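1/ Spent most of August reading about wheat rust and I'm completely hooked, so – a thread on a fungus, a gene and a very patient bit of plant breeding!

2/ Stem rust is a fungus that gets into the stems and leaves of wheat and feeds on the living plant. Breeders fight it with resistance genes, many of them borrowed from wild grasses related to wheat. 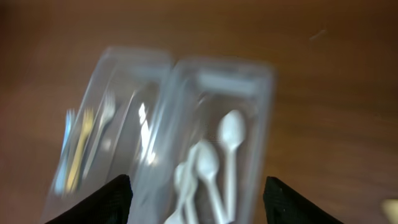 3/ The catch is that one gene on its own rarely lasts. The fungus makes spores in ridiculous numbers, and sooner or later one carries a change that lets it slip past. Then the whole field is open to it.

4/ So people stack genes. Put several in the same plant and the fungus has to get past all of them at once, a much taller order.

5/ The Greritz wheat project is doing this with 2 genes to begin with, placed so close together on the chromosome that they're nearly always inherited as a pair. I love how simple that is. Cross the plant and the pair comes along together (well, nearly always).
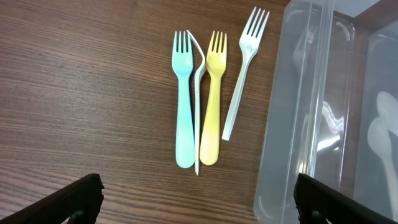

Four forks, one with a bend in it

6/ They started with over 2,000 seedlings and kept 600 for the field plots at Hirnitz. All that sorting was done from tiny leaf samples, long before any plant had an ear on it.

7/ My favourite part is the scoring. You can have all the DNA data in the world and somebody still has to walk the rows, look at the stems and write down how big the rust spots are.

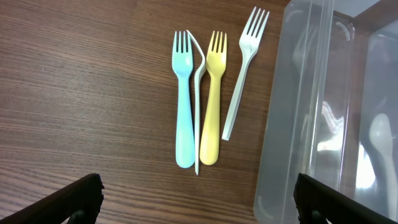
8/ And size really matters. Some genes shut the fungus out early and you see hardly a fleck. Others only slow it down, so you get small spots that come late. Slow genes sound like the poor relation, but they often hold up for longer, and breeders are very fond of them.

9/ Things I'd love to know more about:

– whether the pair costs the plant anything in yield when there's no rust about

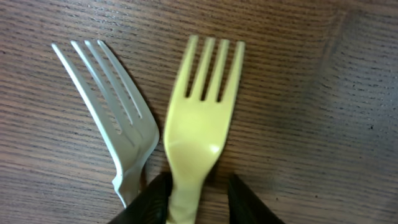 – how it does in Pruvetti, the old bread wheat they're crossing it into next

– if the same trick would work for barley, which has rusts of its own

10/ If you grow wheat, or work on any cereal disease, please tell me what I've missed. I've got a stack of papers left to read and I can't wait to get to the barley ones.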